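3.2 Where the cloth goes

I should say up front that I didn't plan to write a whole section about a cloth. When Debora Barbieri and I started going through the table-setting material, we were after utensils - which ones get grouped, how close they sit to the food, whether people keep them together or spread them out. The cloth was a leftover column in our coding sheet, and for the first three weeks we mostly left it blank.

Then Gilmar Assunção did the second pass and filled it in properly, and the column got interesting fast. Of the 2064 layouts we coded, 1754 had a cloth or napkin somewhere within reach of the utensils. That's a lot more than I would have guessed! I grew up in a house where the napkins lived in a drawer until somebody spilled something, so maybe I'm a bad judge of this.

We ended up using three codes for the cloth. "Under" means something is resting on it, "beside" means it sits next to the utensils or the food and has its own bit of table, and "away" means you'd have to reach past something else to get it. Folding got its own code, but we dropped it after Debora and Gilmar kept disagreeing about what counts as folded (a crumpled cloth with one straight edge caused an entire afternoon of email). Utensils were coded as a cluster when they sat closer to each other than to anything else on the table. Figure 6 goes with the cluster code, and it's the one I kept open on my desk while I was writing the coding guide.
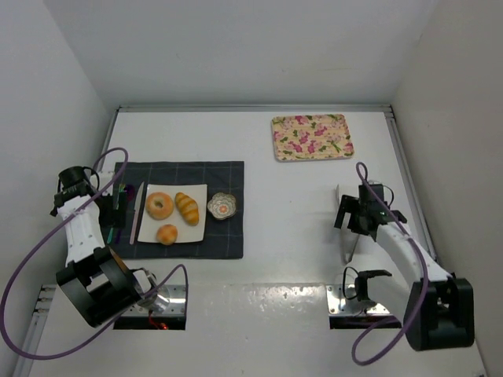
Figure 6. Utensils in a cluster near a dark cloth, on a white tabletop.

I like a plain white table for this kind of work. With a patterned tablecloth you spend half your time arguing about where the cloth ends, and pale napkins on pale wood are nearly as bad. A dark cloth is easy on the coder. We did check whether cloth color was pushing people toward one code or another, and the answer was a little bit, yes: light cloths on light tables got marked "away" more often on the first pass than on the second. All of those were recoded by hand, and the counts I gave earlier are from after the recoding.

The other thing that surprised me was how much the food matters. Once there's a dish on the table, the utensils seem to get pulled in toward it, and the cloth tends to follow the utensils. Primo Caputo read an early draft and thought we had this backward - he figures people put the cloth down first and build outward from there. He may be right. Our layouts were coded one still at a time, so we can't say anything about order, and I've tried to keep words like "then" and "next" out of the results. Section 3.3 picks up the cups, where the codes are simpler and Debora and I agreed almost from the start.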